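Residents' Newsletter: Plollano House

Shared Kitchen Reopens in November

The Housing Office is pleased to confirm that the second-floor shared kitchen at Plollano House will reopen to residents in November. The room has been closed since the end of summer while the plumbing was replaced and the counters were refinished. We thank residents for using the first-floor kitchen during this period and for their patience with the longer lines at mealtimes.

The refinishing was carried out by Leretti, the firm that also maintains the floors in the entrance hall. Wood counters last for many years with simple care, and residents are asked to read the following notes before using the room.
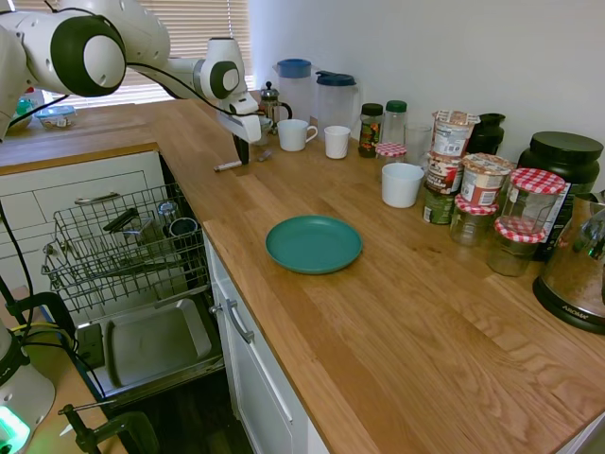

Caring for the Counters

Please wipe up spills as soon as they occur, particularly coffee, tea, vinegar, and tomato sauce. Use a soft cloth with mild soap and water, then dry the surface with a clean towel. Bleach, scouring powder, and steel wool must not be used on the wood.

Hot pans should be placed on a trivet. Cutting boards are kept in the cabinet beside the sink and are to be used for all food preparation. Knife marks can be sanded out, but each sanding removes part of the surface and requires the room to be closed for 2 days. The counters will be oiled twice a year, and notice will be posted on the kitchen door before each treatment.

Items used every day, such as coffee makers and pitchers, may remain at the back of the counter provided they are clean. All other personal items should be returned to residents' own shelves after use. 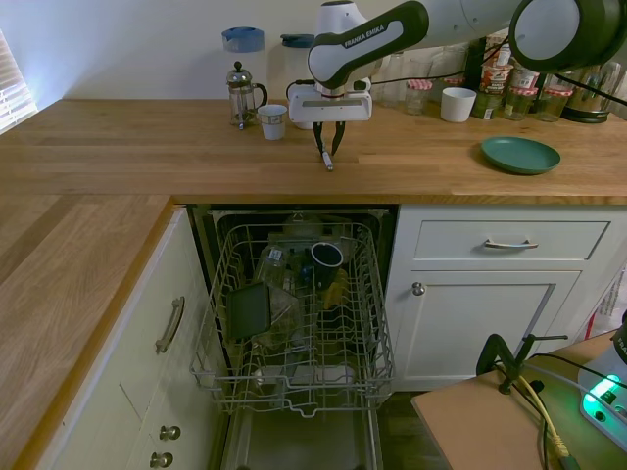
French press and pitcher at the back of the oak counter.

Residents who notice a raised seam, a dark stain, or a rough patch should report it to the Housing Office at extension 2108. Please do not attempt repairs. Reports made outside office hours may be left at extension 1227, where messages are collected each morning.

Flatware and Dishes

The supply of shared flatware has run low over the past year. Residents who have forks, spoons, or dishes from the kitchen in their rooms are asked to return them before the reopening. A bin will be placed outside the Ogunleye Lounge for this purpose, and no questions will be asked about late returns. 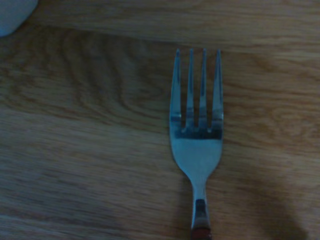
Hours and Reservations

The kitchen will be open daily from 6 a.m. to 11 p.m. Residents wishing to reserve the room for a group meal should complete the form available at the Anine Street entrance desk. Reservations are limited to 2 hours and must be requested at least one week in advance.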